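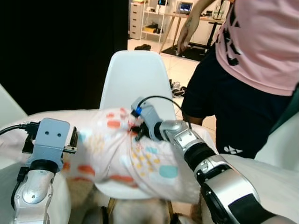 Photo: Lungile Mkhize / Neltham teleop log

Ticket: Right gripper lets go of cloth partway through remote demos (garment over chair task)
Status: Resolved, watching
Opened by: Lungile Mkhize
Component: Teleop / right arm / gripper force
Software: Promau 3.2

Hi all, opening this because I've lost most of a morning to it and I'd like to know if anybody else is seeing the same thing.

I'm recording demos for the garment task, the one where the left arm pins one end of the cloth and the right arm pinches a fold and pulls it out over the back of the white chair. I'm driving both arms remotely with the Tustatden handles. Left arm is great, no complaints at all. The right one grabs the fold just fine, I start to pull, and then somewhere in the pull the fingers open a tiny bit and the cloth slides out. I haven't touched the trigger! My finger is squeezed all the way down the entire time.

Out of 40 demos this morning I had to throw away 7 for this exact reason. The rest are usable, but in some of them you can see me slow way down because I'm nervous about dropping it, and I don't love the idea of the policy learning to be nervous too.

What I expected: trigger fully squeezed, fingers stay shut until I let go.
What I get: fingers shut, then a little twitch open during the pull, then shut again on nothing.

Stuff I tried, in order:

Restarted the teleop session. No change.

Restarted the whole right arm, including the gripper controller. Good for a few demos (I got very excited), then it came back.

Checked the blue connector at the top of the gripper head and reseated it. It felt snug before and it felt snug after. I also moved the arm slowly through its whole reach by hand with the motors off and watched the thin black cable that loops up from the head, in case it was getting tugged when the arm stretches out. It has plenty of slack. Didn't see it catch on anything.

Swapped the left and right handles. This one I thought would crack it. The problem stayed with the right gripper, so I'm pretty sure my trigger isn't the bad guy.

Tried a heavier cloth, an old bath towel from the bin. Zero drops. Went back to the printed pink one and had a drop on the third try. So it's got something to do with thin, light fabric, and that's where I'm stuck.

Log from one bad demo, right gripper only:

10:42 trigger 1.00, grip state HOLDING
10:42 trigger 1.00, grip state EMPTY_CLOSE
10:42 trigger 1.00, grip state REOPEN
10:42 trigger 1.00, grip state EMPTY_CLOSE

What on earth is REOPEN? I never asked for that.

Reply from Pană support

Hi Lungile, thanks for the log, that helps a lot. REOPEN comes from the empty-grasp check. If the fingers close past a set gap, the controller decides it missed the object, opens slightly and tries again. It's meant for autonomous runs, where you do want a retry. With a thin fabric the gap gets very small once the fold flattens under tension, and the check reads it as a miss. Could you look at whether empty_retry is on in the right arm profile, and what the left one says?

Reply from Lungile

Oh wow, okay. Right arm: on. Left arm: off. I copied the right profile over from the block-stacking setup back in March and clearly never looked at that line again. That one's on me.

Turned it off, reloaded the profile, recorded a fresh batch with the same pink garment. No drops, and no REOPEN anywhere in the log. I can pull at a normal speed again and the motion looks so much smoother on playback.

Two follow-up questions while I have you:

1. Do I need to turn it back on when we run the trained policy? My gut says no, because the demos won't have any retries in them.
2. Is there a way to get a warning in the teleop window when the gripper does something I didn't command? Even a beep would have saved me hours.

Reply from Pană support

1. Leave it off for the policy too, so the gripper behaves the same way it did during recording. If you want retries, demonstrate a few by hand: miss the fold on purpose, open, go back for it. Keep those in the set.
2. Not in 3.2. I've added it as a feature request and linked your ticket.

Reply from Lungile

Perfect, I'll record some deliberate misses this afternoon (finally a job I'm overqualified for). The 7 bad demos are tagged "reopen" and left out of the training set, but I'm keeping the files in case you want the full logs. Please leave this open until I've been through a second garment, then I'll close it myself.

Update from Lungile

Second garment done, even thinner than the first, up to 3 layers in the fold and down to a single one. Held every time. Closing. I also added a line to our setup notes at Neltham: check empty_retry on both arms before recording any cloth.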